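Waltham Coin Circle: Frequently Asked Questions

What is the Coin Circle?

A group of people in Waltham who own some cryptocurrency, or used to, and meet on Sunday at 5 to talk about it. We have been called a support group. We prefer "circle," mostly because the sign was already printed.

Do I need to own any coins to come?

No. Several regulars own none and are noticeably more relaxed than the rest of us.

Will you tell me what to buy?

We will not. A few members will try, usually by the coats, and you should treat that the way you would treat a stranger's opinion of your haircut. Nothing said at a meeting or printed on this page is financial advice.

What does it cost?

Membership is $40 a year. Your first meeting is free. We take checks and cash. Yes, we have heard the joke about not taking Bitcoin. We took it for one season, and then had to work out the tax on every member's dues separately, with the price on the day received and the price on the day spent. Checks are fine.

What is a hardware wallet and do I need one?

It's a small device that keeps your private keys off your computer and your phone. If you hold an amount you would be upset to lose, it's worth looking into. If you hold $300 of something with a dog on it, suit yourself. We run a beginners' session every April where you can set one up with someone sitting next to you. Bring the device in its sealed packaging, bought from the maker. Please don't bring one you got secondhand with the recovery words already filled in. Those words belong to somebody, and your coins soon will too.

Where should I keep my recovery phrase?

On paper or metal, somewhere dry, with a second copy in another building. Photos, email drafts and the notes app are all bad places. So is the freezer, which everyone believes they thought of first.

I got a message from the Circle asking me to "verify my wallet." Is it real?

No. We send one email a month and it's about chairs. We will never ask for your recovery phrase, your password or a screenshot of your balance. Delete the message and tell us at the next meeting, so we can warn the others.

What is the Drestent list?

Drestent is our name for the shared spreadsheet of fees that members have paid to move coins in and out of exchanges. It was named by the person who built it, who has since moved away without explaining. Members can view it and add rows. Please put the date in the date column. "Last week" is not a date.

Can you explain staking in plain English?

You lock up coins to help run a network, and the network pays you in more of the same coins. The rate looks lovely. Whether the coins are worth anything when you get them back is a separate matter, and the one we'd look at first.

How do you explain diversification to beginners?

Owning nine different coins feels diversified right up to the afternoon they all drop together. We use the old line about eggs and baskets, with the warning that nine baskets on the same truck don't help you much.
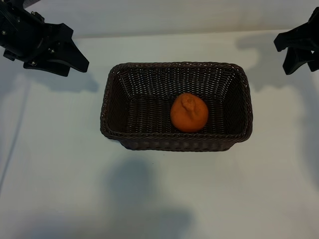 Our usual advice to newcomers is to decide on a share of your savings before you look at any prices, write it down, and leave it alone. For most of us that share is small. Think of one little orange in a wicker basket with plenty of room left around it: if it goes bad, you've lost an orange. People who come to us in trouble have nearly always started small too, then kept adding every time the price went up. The written number is there for you to argue with at midnight.

Where do you meet?

In the back room of the De Smet building, a plain brick box from 1965 with heating to match. Wear a sweater. Use the side door, and push harder than seems polite.

Is there parking?

There is, in the lot on Irkitz Lane. It fills up early when prices are falling. When prices are rising you can park anywhere, since everyone's at home being a genius.

Can I bring my teenager?

Yes, with a parent in the room. Be warned that they may end up teaching the beginners' table.

How do I cancel my membership?

Tell anyone at the door or reply to the monthly email. Dues aren't refunded partway through the year, but you can come back whenever you like.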